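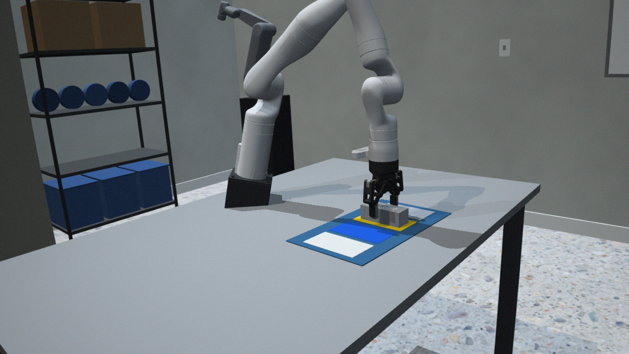
Finger trouble: choosing a parallel gripper before buying one

The gap between two boxes is where most parallel grippers earn their keep or lose it. A finger has to go down beside the part, and if another part is already standing there, the thickness of that finger decides whether the pick is possible at all.

Skumell, which builds small handling cells for electronics repair firms, had three grippers on its shortlist for a new bench cell and no wish to buy all three. It tried them first in simulation, on the same model of arm, table and mat. The candidates were the Tromora, the Janssen and the Kukico, all two-finger parallel types with electric drive.

The task was kept plain. A grey unit goes in the yellow-outlined zone of a blue mat, and the arm comes down on it from above with the wrist vertical. In the harder version a second block stands directly against the first, and the fingers arrive over the join between them. 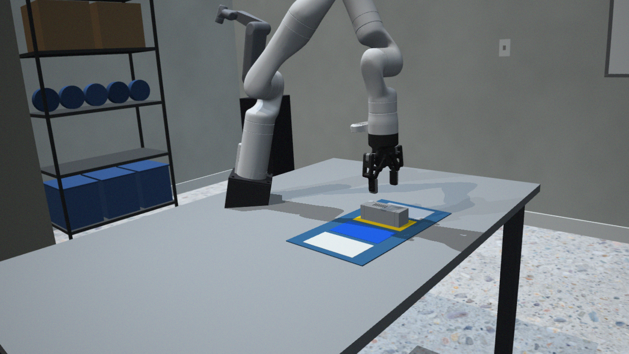

Maureen Horrocks
Automation | Tue 9 January

Each gripper was given 74 attempts at the single unit. The Tromora made all of them. The Janssen dropped 5, all with the unit turned on the mat, where its shorter stroke left little room for error on approach. The Kukico made every pick but took longer to close, and at the cycle time Skumell has quoted its customer that matters more than it sounds.

With two blocks the order changed. The Tromora's fingers are hooked at the end, and the hook helps once it is under an edge. Getting it there is harder. Of 57 attempts with the blocks touching, the Tromora failed 18, most of them by coming down on the top face of the neighbour. The Kukico, with thinner and straighter fingers, failed fewer. The Janssen was withdrawn from this part of the trial.

Contact results from a simulator deserve some caution. Friction between finger and casing was a single figure in the model, and a real casing has labels, moulding lines and slots. A slotted top makes no difference to a side grip, but it does to the camera. Skumell's model carries a small camera on the side of the wrist, and its position was changed twice during the work. Mounted low, it lost the near edge of the unit behind a finger at the last stage of descent. Mounted higher, it kept the edge but saw less of the mat.

The controller was left alone throughout. Skumell used its standard position control with a force limit on closing, set to the same value for every gripper, although the Kukico's maker recommends a lower one.

The Tromora and the Kukico go on to a physical bench in February, with real casings and the higher camera mount. The two-block test will be run first.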